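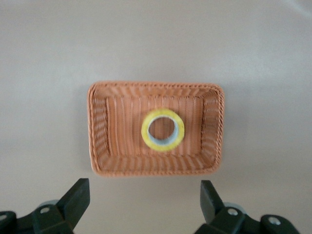

The tape basket, with the tape in it.

I have lost more tape than I have ever used up. So a while back I started giving one thing its own basket and letting everything else fight it out in a second one, and it's the only sorting trick I've stuck with (I've tried plenty!).

What you need: 2 small woven baskets, a clear table, and 15 minutes. Mine are the synthetic weave kind, because real wicker snags on everything in my house. The big Umby ones are lovely but way too deep for this. You want shallow, so you can see the bottom without digging.

Step 1. Dump the drawer. All of it, onto the table. I do mine on Thursday evenings when the good TV is over.

Step 2. Pick the thing you hunt for most. For me that's packing tape. For you it might be scissors or chargers or whatever, but pick ONE. It goes into its basket by itself, lying flat, and nothing else gets to move in.

Step 3. Everything small and homeless goes in the other basket. Don't sort it yet!

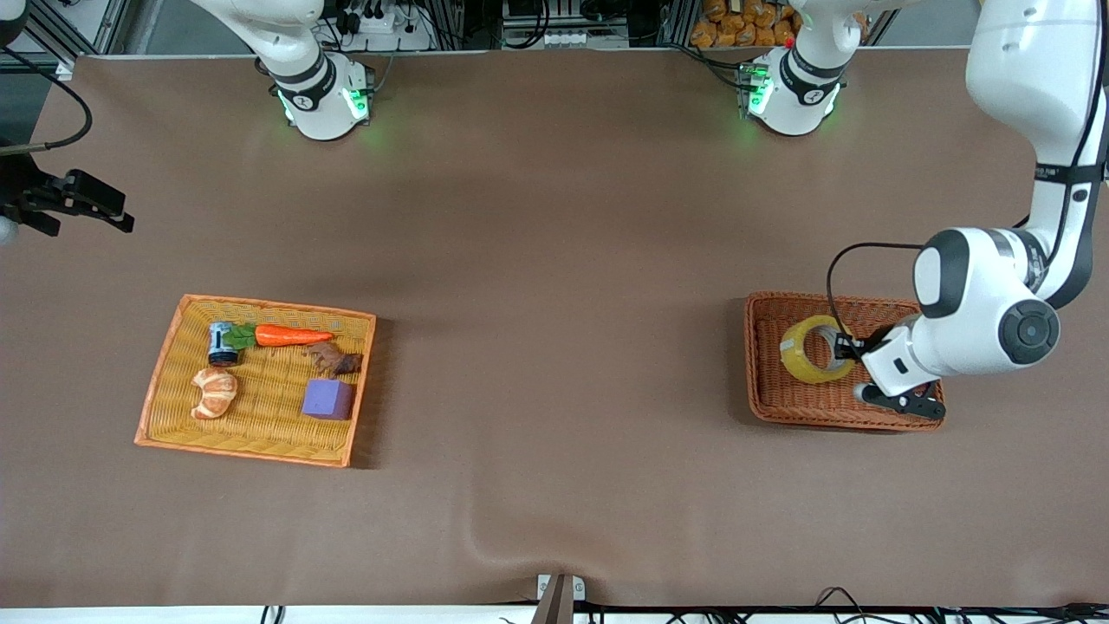
My catch-all gets weird fast, and yours will too. A toy carrot, a purple foam cube, a peeled mandarin, all keeping company. That's fine for now, you're only getting things off the table.

Step 4. Go through the catch-all, food first. Fruit gets eaten or goes to the kitchen, toys go back to the toy bin, and anything you can't name gets one week before it's out.

Step 5. Put the tape basket back where you use tape. I kept mine in the hall closet for ages, which was silly when I wrap every package at the dining table. It lives on the shelf behind my chair now, and I can reach it without getting up.

If you're buying baskets, get two different colors so you can tell them apart from across the room. And measure your shelf first. I ordered a set from Dillard without checking and they stuck out so far I kept catching my elbow on them. They hold yarn now.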